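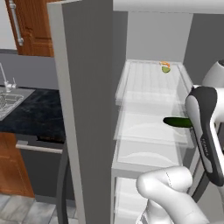

Ticket 5216: Fridge compartment warms up overnight, freezer fine
Product: Valtby upright, freezer on bottom
Opened by: Ottavio Costa
Opened: Tuesday, September 11, 2018
Status: Closed

Problem as reported
Fresh food side reads 56 F every morning. By dinner it is back to normal without anyone touching the dial. Freezer stays hard frozen the whole time. Milk has gone bad twice. The unit was moved from the old apartment in June and ran fine until last week.

Already tried by customer
Turned the dial from 3 to 5. No change.
Vacuumed the grille at the bottom front.
Left it unplugged for 2 hours, then restarted. Worked for one night.

Reply 1, Worku Appliance Support
Thanks for the details. A cold freezer with a warm fridge usually means air isn't getting from one to the other. Please check the following and write back.

1. Put a thermometer in a glass of water on the middle shelf and leave it overnight. Air readings jump every time the door opens.
2. With the freezer door open, press the door switch and listen for the fan.
3. Close a strip of paper in the fridge door at the top, the middle and the bottom. It should drag when you pull it.
4. Look for frost on the back panel inside the freezer.

Reply 2, customer
Water glass read 51 in the morning. Fan runs when I hold the switch in. Paper drags at the top and middle, slides right out at the bottom on the hinge side. Light frost on the freezer panel, mostly on the left. I also noticed the floor here slopes toward the wall.

Reply 3, Worku Appliance Support
The gasket is the first thing to fix. Wash it with warm water and dish soap, dry it, then warm the loose section with a hair dryer on low and pull it outward with your fingers. Keep the door shut for an hour after that. Then raise the front feet until the door swings closed by itself from halfway. Do a full manual defrost before you test again - both doors open, plugged out, towels down, at least 16 hours.

Reply 4, customer
Did the gasket and the feet on Saturday, defrost overnight. Paper now drags all the way down, though less at the bottom corner. 38 the first morning, 37 the next, 38 today. Dial is back on 3.

Do I still need a new gasket? Jurer Parts has one listed but it says special order.

Reply 5, Worku Appliance Support
Not if the readings hold. Repeat the paper test in a month. If the corner lets go again, order the part by the model number on the label and not by door size - there are two versions of this door. Closing the ticket. Reply to this message to reopen it.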